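Week 6: Storefronts and the problem of being found

Reading for Tuesday: the Lendico packet, first 30 pages. Skip the foreword. It was written by the marketing department.

Last week we left Tovitz with a finished puzzle game and no players. Its makers assumed that a console store works like a shelf. A shelf has an end. Tovitz launched in a list of 2792 titles, sorted by release date, and had the front page for one afternoon.

Terms to know
Curation: a person picks.
Featuring: a person picks, after a phone call.
Discoverability: what we call it when neither has happened.
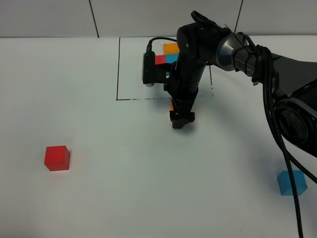 Natalina Morelli objects that a separate indie channel is only a nicer basement, and that players who never open the tab will never see the games in it. Fair. Keep her point for the essay, and set it against the Rarkutano figures, where 16 games in a small channel outsold 100 in the general list.

Now the handheld case. Mac Giolla ported its racing game to a portable machine that few people owned. Those few had very little to buy, and they bought it. Small audience, hungry audience. The sequel went to the big console and sank without a bubble.
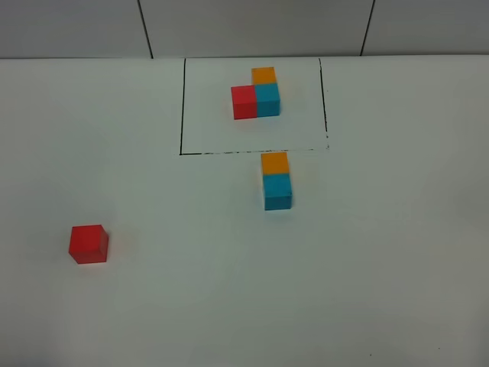 Fig. 2. White tabletop with a marked rectangle.

For next time: one page on whether a store should show sales ranks to everyone. Senad Todorova's sample answer from last term is in the course folder. It got a good grade and is wrong about refunds, so copy it with care.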